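Search this site Enter keywords Go

How to Plan a Bedroom Repaint When the Furniture Has to Stay

A small bedroom can be painted over a weekend without emptying it, provided the big pieces can be pulled away from the walls. The method below suits plasterboard walls in sound condition with an old coat of water-based paint. 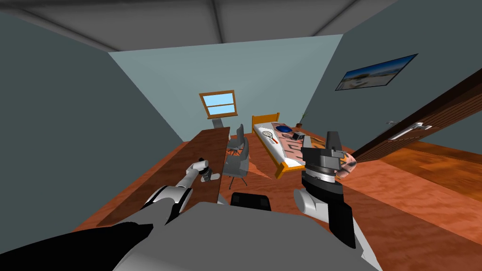

Start by measuring. Write down the length and height of each wall, multiply the two, and take off the door and window. Do the sum separately for each colour you plan to use. Paint tins give coverage in square metres per litre for one coat, so double the area for two coats before you divide. Keep the figures on a card with the colour name and finish. You will want them when a wall gets scuffed in a few years.

Choosing colours

Cool colours look darker on a wall that gets no direct sun. Buy sample pots and paint a piece of stiff card for each, at least the size of a tea tray. Move the cards from wall to wall and check them in the morning and again at 8 pm with the lamps on. If you are using two colours, hold the cards together in a corner, where the change will show most.

I used Susta low-sheen on the walls in our spare room and their flat white overhead. Low-sheen wipes down better than flat but shows up poor filling, so allow more time for sanding.

Moving what can be moved

Take out the bedding, curtains, lamps and anything on shelves. Empty the drawers if the chest is heavy. Slide the bed and desk to the middle with felt pads or folded towels under the legs, and leave a gap of 600 mm on all sides so you can get a ladder through. Anything screwed to the wall either comes off or gets masked. Put the screws in a labelled jar.

Cover the furniture with plastic and the floor with canvas drop sheets. Plastic on a timber floor is slippery and paint stays wet on it for hours.

Preparation

Wash the walls with sugar soap, working from the bottom up, then rinse. Let them dry fully. Fill dents and nail holes, leave the filler slightly proud, and sand back with 180 grit once it has hardened. Vacuum the dust off the skirting boards and wipe them with a damp cloth.

Mask the skirtings, architraves and power point covers. With the power off at the switchboard, covers can be loosened and painted behind, but leave any wiring to an electrician.

Spot-prime the filled areas. Unprimed filler leaves dull patches that come through the top coat.

Painting

Ceiling first, then walls, then trim. Cut in one wall at a time with a 50 mm angled brush and roll it while the edge is still wet. Load the roller well and finish each section with light strokes in one direction.

Give it 2 coats. Check the tin for the recoat time and add an hour or so in humid weather. Where two colours meet in a corner, paint the lighter one first and carry it slightly around. Let it dry overnight, tape the line, and cut in the darker colour.

Pull the tape while the last coat is still a little soft, back on itself at a low angle. If it has dried hard, score the edge with a sharp knife first.

Putting the room back

Wait a full day before pushing furniture near the walls, and longer for anything that will touch them. Keep the leftover paint in a small airtight jar with the card taped to the lid.

Filed under: Painting & Decorating, Bedrooms

© Dreltness Home Notes | Contact us | Back to top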